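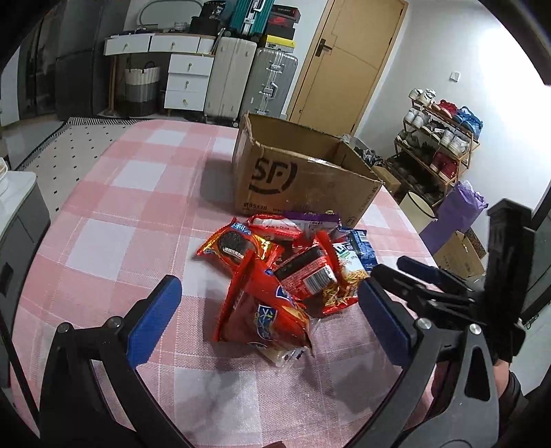

4.2 Checking the grasp labels before a replay

Skirketti reads the wrist view and puts a grasp label on each item before the planner gets a say. Do this check every time you load a new session, even if the last one looked fine. Piles are where it goes wrong. Snack packets heaped on a checked tablecloth, jaws wide open round them - the labeller has to find edges on printed wrappers in a pile, with a pink-and-white pattern coming up in between. Expect merged labels.

1. Open the session in Lorulach. Wait for the bar to go green, it loads the depth after the colour.

2. Set image width to 640. Anything bigger gets scaled down anyway and the preview lags.

3. Tools > Labels > Show outlines. Each item should have its own outline. Two red packets sharing one = merged, go to step 4. If not, skip to 5.

4. Click the outline, press S, draw the split by hand. Save. Doesn't need to be pretty.

5. Check the jaw mask. Both blue pads must be covered, right out to the tips. If a pad pokes out of the mask the planner takes it for an object and tries to go round it.

6. Run Plan > Dry run. Max 4 tries per item, then it gives up and writes to the log.

Note: background is ignored past the depth limit. Cardboard box right behind the pile is NOT past it. Leave the box as an obstacle, do not delete the label.

Note: printed logos sometimes get there own outline. Delete these, or lower Texture weight to 2 and re-run from step 3.

CAUTION: never start a live replay with unsaved splits. Skirketti falls back to the old labels and dosn't warn you. Fix planned for November.

Log codes are in section 6. Code missing from the table - send the whole log folder to Nanayakkara support, not a screenshot.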